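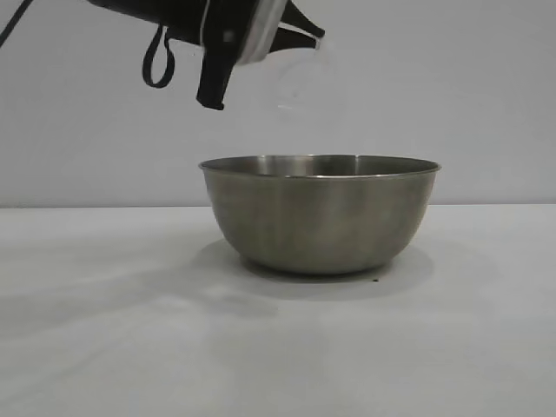 Slide 1. Gripper over the mixing bowl, clear plastic piece in the fingers.

Good afternoon, everybody, and thank you for coming back from lunch. (Wait for the door to close. Say hello to the folks at the back.) I'm going to talk for a while about teaching a robot to put see-through things into a bowl, and I promise it's more fun than it sounds, at least it has been for me!

The work I'll describe is from our little group at Brillstead, and most of the good ideas in it came from Gediminas Ramanauskas, who is sitting over there and will be embarrassed that I said so. If you have a hard question, please aim it at him.

So, what do we mean by showing? We have two ways of doing it. In the first one you take hold of the arm and walk it through the job yourself, the way you'd guide a child's hand around the letter S. In the second you sit at the remote station, which we call Morsy (it's a long story, ask me over coffee), and you drive the arm from a chair while it copies your hand. We started with the first way, because everybody loves it. You feel the weight of the arm, you feel the piece touch down, and you can teach somebody to do it before their tea gets cold.

The trouble is that your own body gets into everything. Your sleeve, your elbow, your shadow across the table. Our early Zevance set had 1000 showings done by hand, and when we went back through them, there I was, over and over, leaning in.

(Pause here. Let them laugh if they want to.)

Remote control fixes that and hands you a different problem. You lose the feel. A person at Morsy tends to come in high, stop, think, come down a bit, stop again, and the robot learns every one of those little stops along with the rest. Gediminas suggested we have people practice the whole move 39 times before we saved any of it, and I thought that was a terribly unkind number, but the motion did get smoother and I have since apologized to him. 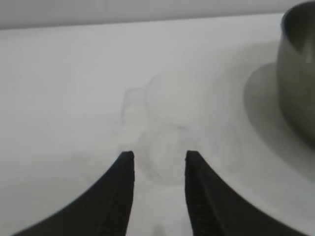

Slide 2. View from the wrist.

Choosing what the operator gets to look at took us longer than any other part of the project. Our first setup gave people only the side camera, and they did fine with blocks and corks and so on. Then we switched to clear pieces and it all slowed down. Look at the middle of the slide, between the fingertips and the big gray shadow, and try to decide where one piece stops and the next one starts. You get a thin gray arc, a bit of an edge, and then it just melts into the white. Now imagine closing the fingers on that from across the room! So we ask our operators to talk out loud while they work, and to tell us which edge they're trusting. Some go by the faint outline, some go by a shadow, and one of our students swears by squinting.

(If we're short on time, skip to the Lerilier part.)

One more word about the bowl. Getting a piece over the rim is the easy half of the job for a person, and we got careless about showing it. Folks would relax as soon as they had a grip, and they'd let go from any old height. If you want the robot to release low, you have to release low yourself, every single time, even late in the afternoon when you'd rather be home. We now give each operator 4 short sessions with a good long break in between, and the late ones look a lot more like the early ones.

Lerilier is what comes next for us. It's a larger set, 4000 showings, all done by remote, with both camera views saved side by side so that you can see what the operator had to go on. We hope to have it ready to share in May. I'd dearly like to hear from anyone who has tried this with glass, or with wet dishes, or with anything else that's hard to see.

(Leave slide 2 up for questions. Remember to repeat each question into the microphone.)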